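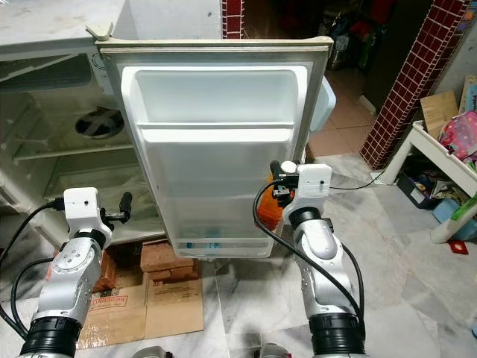

Transcribers wanted: Urkolness passenger lists

The Urkolness Settlement Register is seeking participants to transcribe the lists of three ships that carried assisted settlers from Doltby. The lists name 843 passengers over 26 sheets, and the handwriting varies from clear to very poor.

Each sheet is keyed twice by different people. Firouzeh Hashemi compares the two versions and settles any differences against the port surgeon's book.

What the work involves

Keying surname, forename, age, trade and parish as written. Spelling is not corrected. Ages of infants are given in months -- enter them as months. Unreadable words are marked with a query in square brackets.

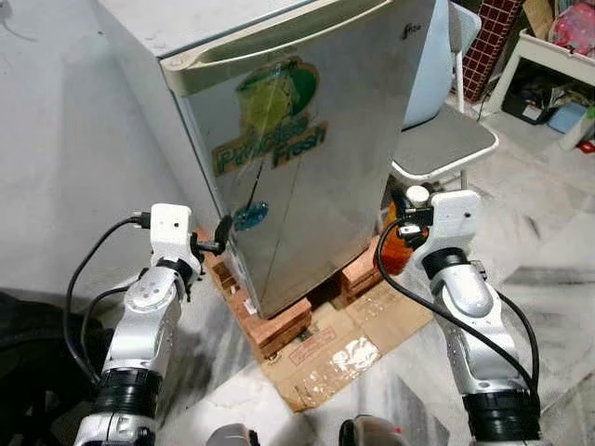

Who can apply

Applicants need to be able to read nineteenth-century English handwriting. A short test sheet is sent before any work is given out. Knowledge of the Doltby parishes is useful but not required. Work is done at home, on your own computer.

Terms

The work is unpaid. Postage and copying costs are repaid on receipt. Transcribers are named in the printed index unless they ask to be left out.

How to apply

Write to Omid Kiani at the Register office, Pallby, stating any earlier transcription work and the hours you can give each week. Applications close on Fri 29 July.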